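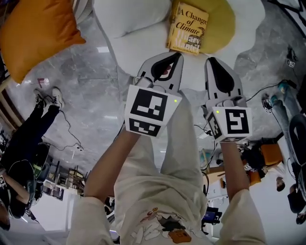 Ticket 555: Sultus wall thermostat reads high, cooling won't shut off. I'm filling in the long form because the short form closed itself the last time I used it. The thermostat in the upstairs back room says 83 whenever the afternoon gets going, and the room is not 83 degrees. I've been sitting in it. The air conditioner runs and runs and the display barely moves. Your form wants to know where in the room I am comparing against, so: seat height, at the white seat with the yellow book on it. I put a plain glass thermometer there and another one on the shelf directly under the thermostat. They agree with each other. Neither agrees with you.

Opened: 2022-06-07
Submitted by: Lesego Ngubane
Product: Sultus wall thermostat, wired, with Visser zone damper
Installed by: Balwood Heating and Cooling
Severity (chosen by customer): High
Severity (set by support): Normal

Steps already taken:
Restarted the thermostat from the menu.
Restarted it by pulling it off the wall plate and putting it back.
Checked for a software update. It says it is current. It also said that in January when it plainly was not, so take that as you like.
Moved the floor lamp to the other side of the room.
Changed the air filter.

Please do not ask me to restart it.

Traltetico Support replied:
Thank you for contacting Traltetico. High readings are usually caused by direct sunlight or a nearby heat source. Please confirm the thermostat is on an interior wall and away from lamps, televisions and kitchen appliances. Please also restart the thermostat and let us know the result.

Lesego Ngubane replied:
Interior wall. No sun on it at any time of day, I taped a piece of paper beside it and watched for a stripe of light all afternoon and there wasn't one. No television. The lamp is covered above. There is no kitchen upstairs.

I restarted it again so that you can tick the box. It came back reading lower, which I'm sure will be taken as a success. Within the hour it had climbed right back to where it was. My guess is that it reads lower after a restart because I've had it off the wall in my hand, and my hand was standing in the doorway where the air is moving.

Traltetico Support replied:
Thank you for this information. We have reviewed the device history and the sensor is reporting within its normal range. It is common for a room to feel cooler than it is when air is moving. You may wish to apply a temperature offset, found under Settings, Display, Adjust Reading.

Lesego Ngubane replied:
"Within its normal range" means it's producing numbers a thermostat might produce. A stopped clock does that too. I gave you two thermometers, and I'm not going by how the room feels.

On the offset, I don't trust it and I'd like to explain why before somebody suggests it again. First thing in the morning the thermostat and the thermometers match. They drift apart starting late morning, they're furthest apart when the sun has been on the roof for a while, and they come back together after dark. If I take the afternoon error off the reading, the mornings will be wrong by the same amount the other way. I'd be swapping a thermostat that is wrong in the afternoon for one that is wrong at breakfast.

Can I ask what the sensor is and where it sits inside the case? The manual has a drawing of the back with no labels on it.

Traltetico Support replied:
The sensor is on the lower part of the circuit board. The case is vented at the bottom and the top so that room air can pass across it. We are not able to share further drawings. Since the wiring was done by a third party, we recommend you contact your installer.

Lesego Ngubane replied:
I expected that one sooner. I called Balwood. Balwood said it sounded like a bad thermostat and to call you. I told them you'd said to call them. They said the Visser damper could be sticking, which would starve the room of cold air and make it warm. Fine, except that the room isn't warm, which is the entire complaint.

I checked the damper anyway, so we can be done with it. I set the thermostat well above the reading and listened: motor runs, air stops. Set it back down: motor runs, air comes. Did that several times over an evening. If it's sticking, it's doing it when I'm out of the house. I'd call the damper fine until somebody shows me otherwise.

Log from my side since the last message

First afternoon. Left everything alone and wrote down the readings. Same pattern as before. Thermometer on the shelf and thermometer at the seat stayed close together all day. Thermostat wandered off on its own.

Second afternoon. Turned the display brightness all the way down, after reading on a forum that the screen heats the case. People were very confident about this. It made no difference I could find. I left it dim because I prefer it that way at night.

Third afternoon. Took the thermostat off the plate while it was reading high and looked at the wall behind it. There's a hole in the drywall where the cable comes through, a good deal bigger than the cable. I held a strip of toilet paper near the hole and it blew toward me. Put my finger there. Warm air, no doubt about it. I'd guess it's coming down the inside of the wall from the attic, although I haven't been up there to prove it and don't intend to in this weather.

So the sensor is sitting in a draft from inside my wall. The lower vent on your case can be as clever as it wants.

Traltetico Support replied:
Thank you for the update. Air leaking through the wall opening can affect the reading. Please seal the opening behind the thermostat. This is described in the installation guide. We will now mark this ticket as solved.

Lesego Ngubane replied:
Please don't mark it solved. I haven't sealed anything yet.

If it's in the installation guide, I'd have thought it might come up somewhere before the offset and before the second restart. I went and looked. It's a single line near the back, after the warranty page, and it says the opening "should be closed as appropriate." The guide that came in my box ends before that page. The longer one is only on your website.

Log, continued

Switched the system off at the breaker before touching the plate. Packed the hole with plumber's putty, pressed in around the cable and left a little proud. I didn't use spray foam because I want to be able to get the cable out again. Let the plate sit back against it. Power on.

Same afternoon. Thermostat still above the thermometers but by much less. I was ready to be disappointed and was only partly disappointed.

Next afternoon. Hotter day than the one before. The thermostat ended roughly 2 degrees above the glass thermometers at its worst, and the air conditioner shut itself off for the first time that week without my help. It came back on later and shut off again.

Afternoon after that. Cloudy, so I'm not counting it. Anything would look good on a cloudy day.

Traltetico Support replied:
We are glad to hear your issue is resolved. A difference of this size is acceptable. Would you like to rate your support experience?

Lesego Ngubane replied:
It's improved. I wouldn't say resolved. The gap that's left still follows the sun, which makes me think the wall itself is warm behind the plate and the putty has only stopped the worst of it. I may try a foam gasket between the plate and the wall. If you sell one, tell me what it's made of before you tell me what it costs.

There's also a thing I'd like an answer to from a person who knows. When I had the unit off the wall, the reading froze for a while at the last value and then jumped. Is it averaging, and over how long? If it averages over a long stretch, that would explain why the cooling was always late to stop even on mornings when the numbers matched. I've asked this on your forum and was told to restart it.

Balwood is coming to look at the opening in the downstairs hall, where they put in the other thermostat. I haven't pulled that one off yet. It has always read fine, as far as I know, but I'd have said that about the upstairs one too before the hot weather.

Traltetico Support replied:
We have passed your question about averaging to our product team. The ticket will remain open until they respond.

Status: Waiting on product team
Severity: Normal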